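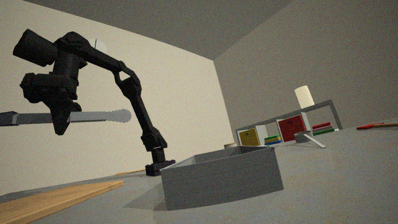
Lillura 老车整车线束套件 安装手册
第2部分:从拆旧线到第一次通电

第1部分讲的是开箱和核对零件,如果你还没把袋子里的东西跟清单对过一遍,先回去做那个,我等你。真的,别嫌烦,等你半个身子钻在仪表台底下才发现少一个继电器座,那滋味可不好受!

这一部分开始动车。我会按我自己的顺序来讲,跟你朋友的顺序可能不一样,跟维修手册上的顺序也可能不一样,没关系,只要每一步都做完再往下走就行。整套线束适用于十二伏、负极搭铁的老车。如果你的车是六伏的,或者是正极搭铁(有些老英国车就是),请先别剪任何一根线,翻到第4部分看改装说明,那里面的接法完全是另一回事。

开工之前

我的习惯是先把车停在一个接下来一阵子都不用挪的地方。换整车线束这种活,熟手也要断断续续干上好些天,第一次弄的人就别给自己定死日子了。我第一次换是九月份开始的,车停在 Clellport 那边一个租来的车库里,本来打算天凉之前开出去兜一圈,结果兜那一圈的时候我穿着羽绒服,车里的暖风还没接好。

需要准备的工具:

压线钳(棘轮式的,带绝缘端子和裸端子两种钳口)
剥线钳
万用表
试灯一支,老式灯泡的那种,别用LED的
热缩管和热风枪
布基胶带、扎带
一卷美纹纸胶带和一支油性笔
钢丝刷或者砂纸
导电膏或者凡士林
一条旧床单

旧床单是用来铺在翼子板上的,顺便还能在上面把线束摊开。很多人直接在地上摊,地上有铁屑,铁屑扎进线皮里你根本看不出来。

关于压线钳我要多唠叨两句。便宜的那种扁嘴钳,压出来的端子看着挺像样,手一拽就掉。套件里的端子我们多给了一小包,你拿几个出来,随便找段废线压一压,用力拽。拽不下来,再去压车上的。端子被拽掉了就换钳子,或者换钳口,别怪端子。

注意:全程不要在蓄电池接着的情况下操作,除非步骤里明确写了要接。老车的旧线皮很脆,一碰就碎,里面的铜丝露出来搭到车身上,几秒钟就能冒烟。我见过一台车的地毯就是这么烧掉的。

一、断电和拍照

1. 关掉点火开关,拔下钥匙,放到另一个房间去。

2. 先拆蓄电池负极,再拆正极。顺序别反。先拆正极的话,扳手一不小心碰到车身,火花会吓你一跳。

3. 把蓄电池整个搬下车,放到通风的地方,顺手接上充电器。等你装完线的时候,它应该是满的。

4. 打开手机开始拍照。发动机舱拍,仪表台底下拍,后备厢拍,灯座后面拍。每个插头正面来一张、反面来一张,再退后一步拍一张能看出它在车上什么位置的。拍到你觉得自己有点傻了,再多拍几张。

5. 把照片存到两个地方。我吃过手机掉进冷却液盆里的亏,后面就不展开了。

备注:如果你的车以前被人改过线(五六十年的老车,几乎没有没被改过的),照片里会有很多莫名其妙的线头。先别急着弄懂它们,拍下来就行。后加的收音机、雾灯、拖车插座、警报器,统统算在“加装件”里,我们在第3部分处理。

二、给旧线贴标签

这一步大家都想跳过去,我也想。可是你现在多花一个下午,后面能省下一整个周末。

1. 撕一段美纹纸胶带,对折包在线上,做成一面小旗子。

2. 旗子上写这根线“去哪里”,别写它是什么颜色。旧线的颜色早就褪得不像样了,红的像棕的,棕的像黑的,紫的干脆变成灰的。你写“左前转向灯”,以后一看就懂;你写“绿色”,以后对着一把灰扑扑的线能站半天。

3. 每个开关背后的每个接线柱也要写。大灯开关、雨刮开关、点火开关这三个最要紧。柱子旁边通常有压印的字母或者号码,一起抄下来。

4. 仪表背后的线单独贴,油表和水温表的线千万别混。这两根接反了不会烧,但你会看着油表随着发动机变热慢慢“加满”,还挺高兴。

5. 全部贴完以后再拿一张纸,从车头到车尾画一遍草图。画得丑没事,自己认得就好。

三、拆旧线束

我建议整根拆下来,不要剪成一段一段的。整根拆下来的旧线束就是一张一比一的地图,把它摊在床单上,新线束摊在旁边,哪个分支该在哪里拐弯,一目了然。

1. 从车尾开始往前拆。后灯、牌照灯、油位传感器,依次拔掉。

2. 沿着门槛或者车底的线槽往前走,把固定夹一个一个撬开。固定夹如果还有弹性就留着,放进一个小盒子里,我们给的新夹子够用,但有些车身上的孔比较怪,旧夹子反而合适。

3. 到了仪表台这里,先把座椅拆出来。我知道你不想拆,可是你要仰躺着在里面待很久,腰会谢谢你的。座椅一般就四颗螺栓,锈死了就喷点松动剂,先去喝杯茶。

4. 拆开仪表总成,把它往外拉一点点,先断开里程表软轴,再断开线。软轴没断就硬拉,塑料接头会裂,这个零件现在很难找。

5. 发动机舱这一段最后拆。起动机、发电机、点火线圈、喇叭、水温传感器、机油压力开关,拔完以后把整根线束从防火墙的孔里往驾驶室方向慢慢抽。

6. 抽的时候如果卡住了,停下来看看,多半是有个插头比孔大,或者老胶圈粘在上面了。别使蛮劲。

提示:在抽旧线之前,可以在它的尾巴上绑一根结实的细绳,旧线抽走,绳子就留在孔里了,穿新线时拿它当引线。门柱、车顶、后备厢隔板这种看不见手的地方,这一招特别好使!

旧线束拆下来先别扔。等车跑了一阵子,什么毛病都没有了,再扔不迟。我自己的那根还挂在墙上呢。

四、清理搭铁点

老车的电路毛病,十个里头有一大半出在搭铁上。灯昏暗、转向灯闪得快慢不匀、踩刹车时示宽灯跟着亮,基本都是它。线是新的,搭铁点还是锈的,那等于白换。

1. 对照第1部分附的搭铁位置表,把车上所有的搭铁点找出来。一般在散热器框架、防火墙内侧、左右A柱下方、后备厢灯座旁边,还有发动机缸体到车身的那根大编织带。

2. 螺丝拧下来,用钢丝刷把那一圈磨到露出亮闪闪的金属。漆、底盘胶、锈,全都不能留。

3. 抹薄薄一层导电膏,把新的环形端子放上去,加齿形垫圈,拧紧。

4. 拧紧以后在外面补一点漆或者蜡,把水汽挡住。顺序是先接好再补漆,反过来就又绝缘了(别笑,我干过)。

5. 用万用表测每个搭铁点到蓄电池负极线末端之间的电阻,读数应当接近表笔直接对碰时的读数。差得多,就回去继续磨。

注意:玻璃钢车身的车没有金属车身可以搭铁,必须用套件里附的黑色搭铁总线,把每个用电器的负极单独拉回搭铁排。搭铁排请装在驾驶室里干燥的地方。

刚喷过漆的车也要留意。如果你是整车翻新,喷漆师傅多半很敬业,把每个螺丝孔都喷得漂漂亮亮的,搭铁点也一样漂亮。该磨还得磨,心疼也得磨。

五、安装保险盒

套件配的是 Poltik 保险盒,插片式的。原车那种玻璃管保险或者陶瓷保险,弹片一松就发热,越热越松,我是一点都不留恋。

1. 选位置。理想的位置是驾驶室内、防火墙上或者手套箱后面,手能伸得到,头不用伸进去。你要想象一下夜里下着雨停在路边换保险的情形。

2. 保险盒四周要留出100毫米的空当,线束拐弯需要地方。贴得太死,线从盒子底部出来就得硬折,时间长了会从端子根部断。

3. 把盒子按在选好的位置上,用笔点出固定孔。钻孔之前绕到防火墙另一边看一眼,那边有没有刹车总泵、油管、暖风水管。看两遍也不多。

4. 钻孔,去毛刺,在孔边点一点防锈漆,等它干。

5. 装上橡胶垫和保险盒,螺丝拧到垫子微微压扁就可以,拧过头盒子底座会变形。

6. 现在把所有的保险片都拔下来,放进小袋子里。从现在起一直到第十节,保险盒都应该是空的。

保险片规格已经印在盒盖内侧,这里只提两个容易弄错的。仪表照明那一路用5安的,不要因为手头没有就随手插个大的进去。主保险是60安的,装在发动机舱里单独的座子上,靠近蓄电池正极,盒子里没有它的位置,别找了。

注意:保险片烧了,换同样规格的。又烧了,去找短路的地方。千万不要换更大的,更不要用锡纸、铁钉、烟盒纸去顶。保险是用来保护线的,它不烧,就轮到线烧。

六、铺设主线束

终于到了最有意思的部分!从盒子里把新线束拿出来,你会看到它分成前、中、后三段,每一段都有纸标签。标签先不要撕,装完了也先不要撕。

1. 把三段都摊开在床单上,跟旧线束并排放好。分支的位置会有些出入,新的这根故意做长了一点,多出来的长度可以收,短了可没法变长。

2. 先放中段。它跟保险盒连在一起,从盒子出发,沿着仪表台骨架的上沿走,松松地挂上去就行,先别扎紧。

3. 前段从驾驶室里往发动机舱穿。先在防火墙的孔上装好新的橡胶护圈,再穿线。护圈先装,线后穿,忘了的话只能全部退出来重来。

4. 穿的时候把插头一个一个错开排成一列,用布基胶带缠成细长条,头上绑住刚才留下的引线绳。一个人在里面喂,一个人在外面拉,拉的人要慢。一个人干也行,就是得来回跑。

5. 前段到了发动机舱以后,沿着翼子板内侧走,避开排气歧管。离排气歧管近的一段请套上随附的玻纤套管。如果你换了更粗的排气头段,走线之前先把排气装好,空着的时候看着很宽敞,装上就不是那么回事了。

6. 后段沿着门槛往后走。门槛压条的螺丝很长,先拿一颗出来比一比,看看它会扎到哪里,再决定线从哪边过。

7. 走到后轮拱附近要向上抬一抬,别让线贴着车底铁皮的焊缝走,焊缝那一条边很锋利。

8. 全部到位以后,从头到尾走一遍,用手捏着线晃一晃,想想车子颠起来的时候它会碰到什么。碰到铁边的地方加护套,悬空的地方加固定夹。

9. 确认没问题,再把扎带逐个收紧。扎带的头朝下或者朝里,剪口要剪平。剪成斜口的扎带头跟小刀一样,以后你的手伸进去摸东西就知道了。

备注:车门里如果有电动窗或者门灯,门柱那里的线要留出门全开时的长度,再套上波纹管。把门开关几次,看着线怎么弯。它应该是弯成一个大弧,不应该打折。

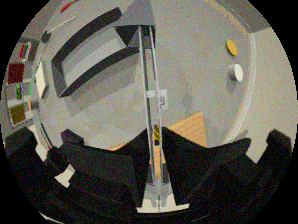

Fiifi Zakaria

七、接发动机舱

1. 点火线圈。白色那根接线圈正极,负极接分电器。如果你的车用的是触点式点火,而且原车有一根电阻线,请看标签上有没有写“电阻”字样。套件里的白线是普通线,没有电阻,需要电阻的线圈要另外加一个外置镇流电阻,接在白线和线圈正极之间。不确定的话,看线圈外壳上印的字,上面要是写着需要外接电阻,那就是要。

2. 起动机。细线接电磁开关,粗线直接从蓄电池来。粗线的端子请确认压得结结实实,起动那一下电流很大,虚接会把端子烫到变色。

3. 发电机。交流发电机的粗线经过主保险到蓄电池,主保险不许省掉。套件的充电线是按配60安主保险的标准发电机来选的,如果你换了大功率发电机(加了空调、电风扇、大音响的朋友多半会换),充电线和主保险都要跟着换,别只换其中一样。

4. 还在用直流发电机和外置调节器的车,另有一张接线小卡片,夹在保险盒的包装里。接完以后要做一次充磁,步骤写在卡片背面。

5. 水温传感器和机油压力开关。两个都是单线的,靠壳体搭铁,所以螺纹上不要缠太多生料带,缠厚了它就没有搭铁了,表针会一动不动。

6. 喇叭。套件里的喇叭线是走继电器的。原车的喇叭按钮往往是控制负极,接继电器的控制端就好,以前按喇叭时方向盘中间那个触点会打火,现在不会了。

7. 前大灯。大灯也走继电器,远光近光各用一个,一共2个,装在散热器框架后面,插座朝下,避免积水。

大灯这个地方我要多说几句,因为差别太明显了。以前的车,大灯电流从蓄电池出来,先跑到驾驶室里的开关,再经过变光开关,再跑回车头,一路上损失不少。换成继电器以后,开关只管“叫一声”,大电流走近路。头一回点亮的时候我站在车前面,差点以为灯泡也换过了。

八、接仪表台

这一节请找个靠垫、一盏头灯,还有一点耐心。

1. 点火开关。拿出你贴标签时抄的字母。电源进线、点火、起动、附件,四个位置对应四根线。抄的字母看不清了,就用万用表的通断档自己测:钥匙拧到哪一档,哪两个柱子通,记下来就知道谁是谁。

2. 大灯开关。示宽灯和大灯各一根出线,还有一根给仪表照明。如果你的开关带调光旋钮,旋钮后面的电阻丝容易断,先测一下再装回去。

3. 雨刮开关。单速的很简单,双速带自动回位的那种,有一根线一直有电,专门负责把雨刮送回原位。这根接错了,雨刮会停在玻璃正中间,很神气,但是挡视线。

4. 转向和双闪。转向开关的插头是成品,直接插。闪光器请用随套件附的那个电子式的,原车的热敏式闪光器跟LED灯泡合不来。

5. 刹车灯开关。有的车装在踏板上,有的是装在刹车油路上的压力开关。两种插头都给了,用得上哪个用哪个,另外一个用热缩管封住,别让它光着头晃荡。

6. 仪表。先接搭铁,再接照明,然后是各个传感器的信号线,最后接电源。油表和水温表背后一般有个稳压器,靠外壳搭铁,装回去的时候那颗小螺丝别忘了。忘了的话,两块表都会指得偏高。

7. 收音机。黄线常电,红线附件电,黑线搭铁。留了插头,没有收音机就先封起来。

8. 暖风风机。高低两档从开关出来。风机多年没转过的话,先用手拨一拨叶轮,拨不动就拆下来上油,不要直接通电去冲它。

接完以后,仪表总成先别急着固定,就让它半搭在那儿,后面测试要是不对还得再伸手进去。我每次一固定好就出问题,不固定就没事,后来学乖了。

小窍门:指示灯的灯泡趁现在全换新的。一个灯泡没几个钱,以后为了换一个灯泡再拆一次仪表,一下午就没了。充电指示灯尤其要换好的,有些交流发电机要靠这个灯泡的电流来起励,灯泡坏了它可能就不发电。这种车上也请不要把充电指示灯换成LED。

九、接车尾

1. 左右尾灯各一组插头,颜色跟原厂的习惯大体一致,但请以标签为准。

2. 灯座要处理。弹片有锈的,用细砂纸轻轻磨;弹片没弹力的,整个灯座换掉。双丝灯泡的两个触点千万要对准,错位就会出现刹车灯比示宽灯暗的怪现象。

3. 油位传感器两根线,一根信号,一根搭铁。油箱附近操作请保持通风,不要抽烟,热风枪也请拿远点。这里的端子请在别处压好、热缩好,再拿到油箱边上来插。

4. 倒车灯开关在变速箱上,线从驾驶室底部的孔下去,同样要加护圈。

5. 牌照灯最容易被忘掉,偏偏年检的时候人家第一个就看它。

注意:油箱旁边绝对不要用试灯去戳线。油位传感器有没有问题,到仪表那一端去测。

十、第一次通电

到了这里,手心出汗是正常的。慢慢来,照顺序来,不要因为天快黑了就跳步骤。天黑了就收工,明天早上脑子清醒了再弄。

1. 保险盒还是空的,主保险也没插,对吧?去看一眼。

2. 所有开关关到底,车门关上(门灯会捣乱),收音机如果有就先拔掉。

3. 用万用表测蓄电池正极线和负极线之间的电阻,这时蓄电池还没上车。读数接近零说明有短路,停下来找,别往下走。

4. 把蓄电池装回车上,先接正极。负极先不接,把试灯串在负极桩头和负极线之间。

5. 插上主保险。试灯应该不亮。亮得很足,说明保险盒之前的线路就有短路,常见的是发电机粗线碰到了机体,或者起动机的端子歪了。微微发红的话,先看看是不是有个时钟或者别的常电设备直接接在了主线上。

6. 试灯不亮,就一片一片往保险盒里插保险。每插一片,看一眼试灯。哪一片插下去灯突然亮起来,问题就在哪一路。把这一片拔下来,记在纸上,接着试下一片。

7. 全部没问题以后,撤掉试灯,把负极线接到负极桩头上,拧紧。

8. 点火开关拧到附件档,看看附件有没有电。再拧到点火档,充电灯和机油灯应该亮。先别起动,也别在点火档停太久,触点式点火的线圈会发热。

9. 示宽灯、近光、远光、左转、右转、双闪、刹车、倒车、喇叭、雨刮、暖风,一样一样试。最好找个人在车外喊给你听,没人就对着车库门看反光。

10. 全都正常,挂空挡、拉手刹、踩住刹车,起动发动机。起动以后机油灯要灭,充电灯也要灭。用万用表量蓄电池两端的电压,应该比熄火时高出一截。没升上去,就看后面的“常见问题”。

11. 让它怠速转一会儿,用手背去靠近每个大电流的接头,留心皮带和风扇,袖子挽好。温温的没事,烫手的要熄火处理。

手边请放一个灭火器。这句话我本来想写在最前面,后来觉得还是写在这里你更会当回事。

我第一次通电的时候,第九步试到右转向,左右两边一起闪,喇叭还跟着哼。我坐在那儿愣了好一会儿。查下来是右前灯座没有搭铁,电流自己绕了个大圈从别处回家。所以如果你碰到这种闹鬼一样的现象,先去看搭铁,再去看搭铁,然后才轮到别的。

常见问题

转向灯闪得飞快
这一侧有灯泡没亮,或者搭铁不好。如果用了LED灯泡,确认闪光器换成了套件里的那一个。

踩刹车时仪表灯跟着亮
后灯搭铁不良。把灯座和车身之间临时用一根线连起来,现象消失就是它了。

起动机“哒哒哒”,不转
先查蓄电池,再查发动机到车身的编织带。编织带漏装是发动机大修以后最常见的事,我收到过的求助信里有一大把都是这个。

起动机完全没声音
自动挡车看看空挡开关有没有接。手动挡的车没有这个开关,那两根线要按标签接在一起。

熄火以后发动机还在转
交流发电机的励磁线反向给点火供电了。检查充电指示灯那一路的二极管装了没有,它在那个写着“D”的小袋子里,方向看上面的环。

充电灯不灭
皮带松、励磁线没插紧,或者充电灯灯泡烧了又装了个瓦数不对的。一个个排除。

充电灯从来不亮
灯泡坏了,或者那一路没有电。这个别放着不管,参见第八节的小窍门。

油表一直满格
信号线搭铁了。从油箱那头往回查,多半是在轮拱附近磨破了皮。

油表一直空
信号线断了,或者传感器没有搭铁。当然,也请先看看油箱里有没有油。我不是在开玩笑。

大灯一边亮一边暗
暗的那边搭铁不好,回第四节。

雨刮关不掉
回位线和低速线对调了。

仪表照明那一路老是烧保险
看看仪表后面的灯座有没有歪,金属边很容易碰到表壳。把灯座一个一个拔出来再试保险,拔到哪个不烧了,就是哪个。

保险不烧但有焦味
立刻断开负极。接触不良会发热,但电流并没有超标,所以保险不会烧。顺着味道找,接头变色的地方就是。

装完之后

跑上100公里以后,把下面这些再查一遍:

1. 所有搭铁螺丝重新紧一次。新的齿形垫圈会陷下去一点点。

2. 保险盒的固定螺丝,主保险座的两个螺母。

3. 发动机舱里靠近排气的线,看看套管有没有变色。

4. 车底的固定夹有没有掉。

5. 蓄电池桩头,擦干净,抹一点凡士林。

查的时候请断开负极,不要偷懒。

车子如果冬天要封存,蓄电池拆下来放屋里,保险盒不用动。有老鼠的车库,请在线束附近放点防鼠的东西,老鼠特别喜欢啃新线皮。我试过樟脑丸、薄荷油,还有邻居推荐的一种会叫的小盒子,效果最好的是把车库门底下那条缝堵上。

把这本手册、你画的草图、贴标签时写的那张纸,统统放进一个文件袋,塞到手套箱里。以后不管是你自己修,还是车卖给了别人,打开手套箱看到这个,心情会好很多。加装过什么东西,也写在上面,写清楚电从哪里取的、保险是哪一片。

备件和求助

保险片、继电器、端子、护圈都可以单独买。Annan 的柜台上有现货,报套件盒子侧面的编号就行,不用报车型,报了车型他们反而要问你一堆问题。继电器请认准跟原来一样的脚位,有些外形一模一样的,里面两个脚是对调的,插上去就短路。

写信求助的时候,请附上:车型和年份、哪一路有问题、那一路的保险有没有烧、插头正反面的照片,还有你已经试过什么。只写“灯不亮,怎么办”的信我也会回,就是得多来回几趟。

改过发动机的、换过变速箱的、把后驱老轿车塞进V8的,都欢迎写来,我爱看这种。不过请先告诉我发电机是多大的,还有用的是哪种点火。

第3部分讲加装件:电子风扇、雾灯、收音机功放、拖车插座。需要用到的备用回路在保险盒最下面一排,在看到第3部分之前,请让它们先空着。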